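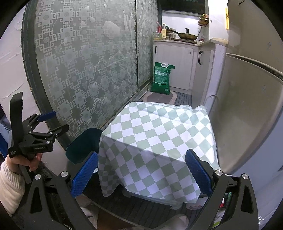

Figure 1. Low table with checkered cloth, kitchen passage, Holon apartment.

2. Object and location

The report covers the table covering used in the narrow kitchen passage of the Holon apartment. The table is rectangular and low. It is fitted with a sage-green and white checkered cloth, which we refer to as cloth B. The pattern is made of diamond-like squares, and this proved useful because a crooked cloth shows up at once against the straight side of the table.

The floor covering in the passage is dark gray and ribbed. Frosted glass door panels stand on the left side. The passage cannot be widened, so all placement work was planned for a person standing at the front of the table.

3. Procedure

Cloth B was laid 14 times over 3 sessions. Before each trial the table was cleared and the cloth was folded in quarters. The steps were as follows.

Place the folded cloth at the center of the top.
Open it toward the far side first, then toward the front.
Pull each corner once. No second pull is allowed.
Record the drop at the front and the state of all corners.

A trial was accepted if the front hem hung above the floor and no corner was bunched. Ironing between trials was not done.

4. Results

Of the 14 trials, 7 were accepted. Every rejected trial had wrinkles at the far right corner, as in Figure 1, where the cloth is gathered into small folds and the near left corner hangs in a point. The loose folds over the front edge did not count as a fault under our rule — they were present in accepted trials as well.

Light affected the readings. In Figure 1 a diagonal shadow edge crosses the front of the tabletop, and the near part is darker than the far part. Small creases are harder to judge in the darker part. We checked the front by hand for this reason.

5. Comparison with cloth A

Cloth A (Hillari, plain weave, 83 cm wide) was tested earlier in November under the same steps. It was too narrow to cover the front of the table and was dropped from the study. The Bresetti cloth listed in the proposal was not delivered and has been removed from Table 2.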